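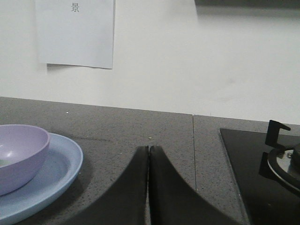 Fig. 1. Closed or nearly closed gripper at the counter, crockery to the left, hob to the right. Note the sheet on the wall.

Course notes > Practical robotics > Rules and good practice

Week 5: House rules for robots in kitchens

Last updated: 9 Feb 2023

Last week we covered the standards proper, and I'm told some of you stayed awake. This week is about the layer underneath: the local rules a lab writes for itself, usually the morning after it needed them. The Dolside kitchen rules are our working text. Bring a copy. The printed version has 407 clauses if you count the annexes, and you will be examined on very few of them.

1. The layout is part of the system

Students like to treat the counter as scenery. It belongs in the risk assessment with everything else. In Fig. 1 there is a bowl on a plate on one side and a gas stove on the other, with the gripper between them, so a sideways error has two quite different prices depending on its sign. Dolside clause 12 says that any fixed heat source inside the arm's reach counts as live until someone has isolated it and written that down. Looking at it and feeling fairly confident doesn't count as isolating it.

The seam between the two slabs is worth a thought as well. People love to use a joint like that as an unofficial boundary ("it stays left of the line"). By all means do so, but put the limit in the software too. The arm has not read the counter.

2. Signs and labels

A sheet on the wall is for people. If your procedure depends on a sign, record what it says, who put it up and when it comes down. The one in Fig. 1 carries a single character, 景, and hangs crooked. A visitor should be able to find it in your log and learn what it is for. The Gadon template has a column for this, which most groups leave blank with great consistency.

3. Handling light containers 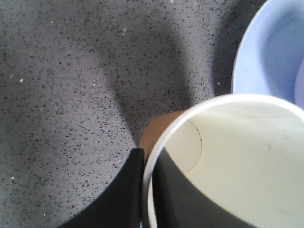
Fig. 2. Finger close against the outside of a white paper cup, light blue bowl behind.

Paper cups are cheap, which leads people to think they are easy. Things to settle before the first run:

- Grip force. Set it for the weakest cup you will accept. Eyvindsson's old advice was to start low and be prepared to look foolish.
- Contents. Empty cups only, until the empty cup has become boring. Water comes next, cold. Coffee is for the staff room.
- Neighbours. In Fig. 2 the bowl overlaps with the cup from this angle, and something tan shows past the rim: possibly a second cup, possibly a sleeve. If you can't say which, your object list isn't finished.
- Shadow. Half the inside of a cup can go dark under ordinary room lighting. Check your detection at more than one time of day.

4. Before you press start

Two people present, 2 working stop buttons, one of each within reach of the other. Wipe the counter. Crumbs are small, but so was the budget for replacement fingertips, and the last Tevix pair cost us 1,790 in a currency I prefer not to discuss.

Exercise for the seminar: draft a one-page rule sheet for the counter in Fig. 1. Anything over a page will be returned unread.

Filed under: Handouts, Safety, Manipulation

Contact the course office | © Practical Robotics teaching group | Back to top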